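Can a Machine Do It Yet? Tips From the Pantry, the Laundry and the Workshop Bench

Filed under: Household Tips, Storage, Gadgets

Every February I go through the whole house and ask the same question of every chore on my list. Could a machine take this one off my hands yet? I've been at it long enough now that the list has its own binder, and I love doing it, because the answers keep changing. Some jobs I'd written off as forever-human have a decent gadget for them now, and a few I was sure would be solved by now are still mine every Friday.

The bonus is that almost everything that makes a job easier for a machine makes it easier for me too. Good light, clear floors, containers you can see into. So even if you have no plans to own anything smarter than a toaster, there should be something useful for you in this lot.

Floors

Yes, machines can do floors, and they've been able to for a good while. Ours goes out at 5 in the morning and I find neat stripes on the hall rug when I come down. A few things I've learned:

Lift the dining chairs before bed, or at least push them in so the legs line up in rows. A jumble of chair legs is where ours spends most of its battery.

Tape down the fringe on any rug you're fond of. Double-sided carpet tape, pressed flat with the back of a spoon.

Cut the hair off the brush with a seam ripper, run along the groove. Scissors take forever and you'll nick the bristles.

Empty the bin outdoors if you can. Grey fluff has a way of coming straight back in on your sleeves.

Stairs, no. I keep a stiff hand brush on a hook at the top and do them on the way down.

Dishes

The dishwasher is the original household robot as far as I'm concerned and doesn't get nearly enough credit. Loading it is the part I'd love to hand over. People are working on it, and the videos are wonderful to watch, but plates sitting tidily apart in a rack are a long way from my sink after a roast dinner.

Stack by kind as you clear the table, scrape once, and put the cutlery in a jug of hot soapy water. It takes two minutes off the loading, easily. Greasy pans get a spoonful of baking soda and a bit of hot water while you eat dessert. Clean the filter more often than you think you need to - mine had a cherry pit in it that rattled for a month.

Putting the groceries away

Now we're getting to my favourite, and the one that sent me down a very deep rabbit hole last winter. Picking something up and putting it in a bin sounds like the easiest chore in the house. A toddler can do it (a toddler will also take it out again). For a machine it's a proper challenge, and a lot of that comes down to packaging.

A tin is a tin. It's the same shape whichever way it lands. A bag of chips changes every time you touch it. It crinkles, it slumps, the light bounces off it, and if you squeeze it hard enough to be sure of your grip you've got crumbs. Then you put it in a clear bin, which is lovely for us and a real headache for a camera, what with the glare off the corners and whatever is behind showing straight through.

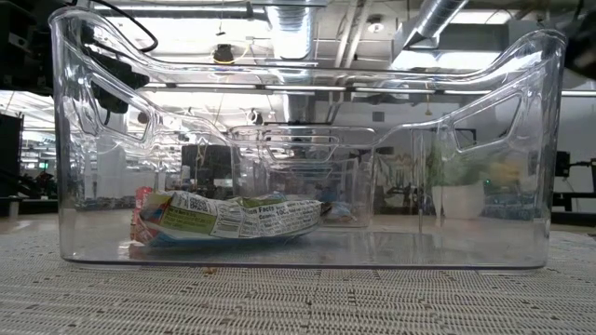

I've come round to clear bins in a big way all the same. For people they beat baskets hands down, and here's how I run mine in the pantry.

Buy the ones with handles moulded into the sides. You can pull a full one off a high shelf without hooking your fingers over the rim, and there's nothing to snap off.

Look for a dipped front. You can reach in for a single bag without taking the whole bin down, and kids can see what's left.

Don't fill past the dip. The moment bags stand above it they start falling out behind the bin, where they'll stay until you move house.

One kind of snack to a bin if you've the room. If you haven't, one bin for bags and one for boxes. Mixed bins are where half-eaten things go to hide.

Lay crinkly bags flat with the date side up. Standing them on end looks smart for a day and then they all fold over.

Wash the bins in lukewarm water with a soft cloth. Paper towel leaves fine scratches and after a year of it they go cloudy.

Put a cloth or a woven mat underneath. It stops the bin skating about when you pull something out, and you can take it outside and shake it.

So can a machine put the groceries away? At home, I'd say no, though I'm more hopeful about this one than I was two years ago. Picking one thing up from a known spot and setting it down in another known spot is looking very good in the clips I've watched. The trouble is the rest of the job, which is opening the cupboard, shoving the rice over, noticing the eggs are under the potatoes.

Laundry

Washing and drying, done and dusted. Folding, not in my house. I've followed a folding gadget called the Prerkus since its very first demo and I'm still cheering for it, but it wants each piece clipped in by hand, and by the time I've clipped a T-shirt I could have folded it.

Fold straight off the line, while everything's flat. Pillowcases make good envelopes for their own sheet sets. Socks get pinned in pairs before they go in the wash, with the plastic clips you can buy in bags of 50, and that has saved me more time than any appliance in the room.

Fitted sheets, no machine and very few humans.

The workshop

I share a bench at the Grilthorpe tool library, and it's a great place to see how far along things are, because people there will try anything. The little CNC router is a marvel. It will cut the same bracket all afternoon while you sweep. What it won't do is sort the screw drawer, and I asked! At last tally we had 646 loose screws in the "misc" tray, and every one was sorted by hand over a very pleasant afternoon with the radio on.

Tips from that afternoon:

Sort by head first, then length. Thread last, with a gauge card.

Use a magnetic dish with a sheet of sandwich wrap over it. Lift the wrap and the lot comes away clean.

Anything rusty or chewed goes straight in the scrap tin. You will not use it.

Label the front of the drawer and the inside as well, for when somebody swaps them.

Over at Parsa, the small packing shop out by Grirnirgate where I get my cartons, they've got a machine that tapes boxes shut and it is mesmerizing. The filling is still done by people, for much the same reason as my pantry. Every order's a different shape and half of it is squashy.

Watering, windows and bits

Drip timers for pots are brilliant and cheap. Run them early, check the filter washer monthly, and stick a finger in the soil anyway.

Window robots are fun on big flat panes and hopeless on small ones. A squeegee with a rubber blade around 25 centimetres wide does our whole front in less time than it takes to set one up.

Litter boxes, yes, if your cat agrees. Ours took a week of leaving it switched off with the old litter mixed in.

Dusting shelves is still a damp sock over the hand. Work from the top down, and do the lampshades with a lint roller.

If you've got a chore you think has been cracked, send it in. I've left a few blank pages at the back of the binder, and I'd dearly love to cross off the fitted sheets.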